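Notes for the Tindcombe talk — Dayana Hinojosa
Sauces at the home table

Slow down here, smile, thank Marisol Cisneros for the introduction and for driving me over from Brandwood with all those jars in the back seat.

Start with my grandmother's pantry. She kept 33 jars on the long shelf and could tell you what was in each one with her eyes shut, and I still measure every kitchen I walk into against that one (mine doesn't come close!). Let people laugh, then ask who has a sauce at home that came down through the family.

Next, pouring. Most of us tip and hope. Tell the story of the June supper in Taltside, when I made plum sauce for 100 guests and my good tablecloth never recovered — keep it short, Marisol has heard it. Then on to drips, and wiping the cap before a bottle goes back on the shelf.
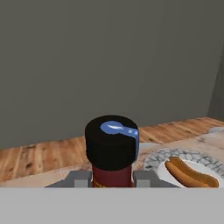 Slide 10: Blue drip down the side of a black cap.

Pause for a sip of water. Move on to vinegar, and how a small splash at the very end wakes up a sauce that tastes flat. Pass the tasting spoons from the left side of the room, and remind everyone that the green jar is the hot one.

Finish with the recipe cards. They're on the table by the door, and the plum one is on the back.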